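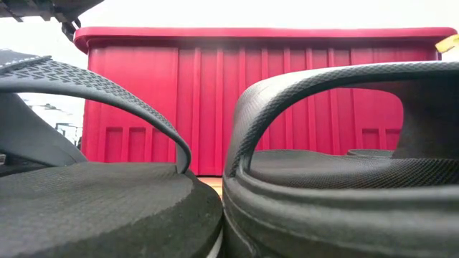 Could we please have the stop button check moved to the top of the list, asks Garrido, and done before the arm is powered rather than after, as last year's sheet had it. Yes, gladly, and it is now item 1. Thank you for reading the draft so closely!

Grikley Summer Robotics Club
Bench and arm safety checklist, with comments
Project: Keslow (tidy-up task, shoes and bins)
Checked Jul 22, 2025

1. Stop button within reach of the person running the arm, pressed and released once before power goes on.
OK. It clicks nicely now that the spring has been replaced. Please keep backpacks off that side of the bench, because I moved three of them this morning and I am sure I will be moving them again tomorrow.

2. Arm base bolts hand-checked, then checked with the wrench.
OK. One bolt took a quarter turn. I wrote it in the log so we can see whether it is the same one next time.

3. Gripper clear of tape, string and leftover foam.
Needed attention. There was a curl of masking tape caught in one finger (I know how it got there, and so do you, and it's fine). Removed before the first run.

4. Speed limit set to 12 percent for new programs.
OK on both laptops. Teams that have passed their walk-through may go up to 19 percent, but do ask a mentor first, even if you asked yesterday.

5. Objects suitable for the task: nothing sharp, nothing glass, nothing that holds liquid.
OK. Sandals and a red plastic bin are just the sort of thing we like for this project. If you bring shoes from home, please knock the grit out of the soles first, as it ends up in the joints and I end up with a tiny brush.

6. Bin position agreed before the run and left alone during it.
Comment only. Some of you like to nudge the bin when the arm looks as if it might miss. I understand the temptation completely, but hands stay behind the line until the arm is parked.

7. Cables tied back and off the floor.
Not OK at first, fixed by lunch. The Plerent power supply has a short lead, so use the 115-inch extension from the gray drawer and not the thin white one.

8. Safety glasses on everyone inside the line.
OK, with 2 reminders. The new pairs are kinder behind the ears, so do try them.

9. Arm parked and power off at the end of the session.
OK. Logbook filled in, and very neatly too.

Still open: a fresh strip of floor tape along the line, and a second wrench. The next full inspection is in October, when the school-year group starts, and the short version gets done every session until then.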